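Mending a jumper when you are not very good at it

8/29/18

I have 237 posts on this blog and only two of them are about mending, which is odd given how much of my evenings it takes up. This one is mostly for Yiran Zhong, who left a comment in April asking how I deal with moth holes and has been waiting ever since. Sorry, Yiran.

I learned to knit at school and forgot it, then learned to darn at thirty-four from a library book with half its pages loose. I am still a middling darner. My repairs hold, but you can see them from across a room. I used to mind that and now I mostly don't.

What got me started was a jumper I bought on holiday in Furholm. It cost more than I had ever spent on clothing and I wore it for two winters before the left elbow went. The shop where I bought it had closed. A tailor in town quoted me a price that would have bought three ordinary jumpers, so I took it home again and put it in a drawer for a year. Then I found the library book.

Finding the damage

I go over everything knitted at the end of summer, before the weather turns. Hold the garment up to a window and the thin places show long before they become holes. Elbows and cuffs are the usual ones on mine. Under the arms is worth a look as well, especially if you carry a bag on one shoulder.

Moth damage is different from wear. Wear thins the yarn over a wide patch, while moths cut clean through a strand or two and leave everything next to it sound. If you find one moth hole, look for more. I once mended a single hole in a cardigan, put it away feeling pleased, and found four others in November.

Anything with moth holes goes in a sealed bag in the freezer for two weeks. Some people say three days is enough. I had a bad year after doing three days, so I do two weeks, and there is no room for peas.

Wash the thing before you mend it. Wool moves a bit when it is washed, and a darn worked into an unwashed jumper can pucker later on. Dry it flat and leave it alone until the next day. I lay mine out on whatever is free, which in a small flat is usually the bed. 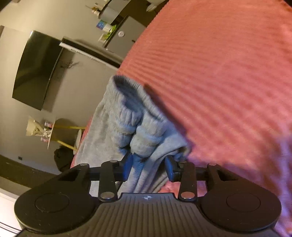

Choosing the yarn

This is where I have wasted the most money. My first idea was to match every colour exactly, and I have a shoebox of greys to prove it, none of which match anything I own. Grey is the worst for this. In the shop they all look right and at home they are blue, or brown, or faintly green.

What matters more is the thickness. Go slightly thinner than the yarn in the garment. A darn is woven and so comes out denser than knitting, and if the yarn is the same weight you get a hard lump that you can feel through a shirt. For fine jumpers I use a mending wool called Skiton, sold on little cards of 12 metres. One card has done two elbows for me with some left over. It is a bit hairy, which helps it grip.

Don't use sewing cotton on wool. It is stronger than the fibres around it and will saw through them in time. I did this to a scarf and ended up with a neat darn sitting in the middle of a much larger hole.

Doing the darn

Put something smooth and curved behind the hole. I have a wooden mushroom now, but I used a light bulb for the first year and it worked well enough.

Start well outside the hole, in knitting that is still sound. Run your lines up and down, close together, and leave a tiny loop at each turn so the patch has some give. Then weave across, over and under, pushing each row down with the needle as you go. Don't pull. Nearly every ugly darn I have made was pulled too tight, and the others were made late at night.

If the patch is only thin and has not gone through, you can follow the path of the existing stitches with new yarn instead. It is slow – an elbow takes me most of an evening – but it stretches like the original.

When you finish, put a damp cloth over the darn and press it lightly with a warm iron. Don't slide the iron about. Leave the ends a centimetre long on the inside, as they will felt in with wear.

The Furholm jumper has now had both elbows and one cuff done. The first elbow was the wrong grey and I redid it last winter, then found I preferred the old one.

Next on the pile is a pair of socks with no heels left at all. I am still deciding whether that counts as mending.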